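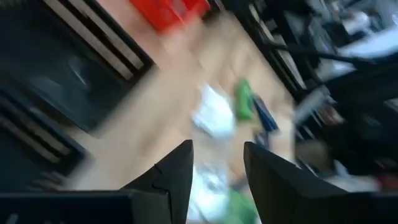 From: Iker Tejada
To: Hostthorpe shared house list
Date: 9 November 2024
Subject: Re: back room floor / what goes where

Quick one, typing this between two other things so excuse the mess.

Yes the back room is still on for clearing. No I have not finished. The pale wood floor is showing again through most of the middle, which is more than I could say in June, and what's left down there is small stuff mostly. Paper, bits of packaging, things that fell out of other things. If any of it is yours come and get it.

My answers are mixed in with the original below.

> Hi everyone, can we please sort out the back room before people
> start bringing winter things down. Last time I tried to get to the
> shelves I had to move four bags and a lamp. Who owns the red bin?
> Is it trash or storage? I put a bag of old mail in it and then
> wondered if I should have.

Storage, sort of. Red bin = things that belong in another room. Not trash. Please take your mail back out, or tell me it can go and I'll shred it with mine. I want to keep the bin on the floor and not up on a shelf, once it goes up high it just fills and then no one looks in it again. Empty it when you walk past. Even one thing.

> Second, the two dark units. I thought we agreed they were
> going against the other wall? They seem to have stayed
> exactly where they were and I don't mind, I would just like to
> know before I measure for the rug.

They stay. I did try. The bigger one is heavier than it looks and it scraped, and I am not paying for that floor twice. So measure from where they are now. Leave enough gap to walk along the front of both please, the last rug bunched up every time.

On what goes in them: I'd like one for paper and household stuff (manuals, the Tarkton warranty folder, spare bulbs, batteries) and the other for tools and craft things. Labels to follow. I had labels. I've put them somewhere.

> Third, are we keeping the Sernetti boxes? There were a lot of
> them in the hallway and I tripped on one.

No. Flattened and gone, except 2 that I kept for mailing returns. Sorry about the tripping.

> Last thing, did anyone get a price from Lozano for taking the
> big items away? I would chip in.

Got it this morning. $92 for one load if we carry everything to the curb ourselves, more if they come inside. I say we carry. What I have down for the load so far: the broken drying rack, the old desk chair, the mattress topper from upstairs, the heater that smells. Add yours by replying here, don't text me, I lose texts.

Somebody also asked off list about getting the floor refinished while the room is half empty. I looked. The one quote I have is $1,070 and that's with us moving all the furniture out and back in again. Not this year, is my vote. A rug is fine. A rug is good.

So what I need from people:

Take your own small stuff off the floor. If you're not sure it's yours, pick it up anyway and put it in the red bin, someone will claim it.
No new bags in there until the rug is down. I mean it, even "just for tonight" ones.
Tell me yes or no on the Lozano money.
Whoever has the good broom, can it come back. The dustpan's there and it is lonely.

I'll go in again tonight and do the loose paper, most of it looks like recycling but I keep finding receipts in the middle of it so I have to go one by one, wich is slow.

Also the window in there sticks, don't force it.

Iker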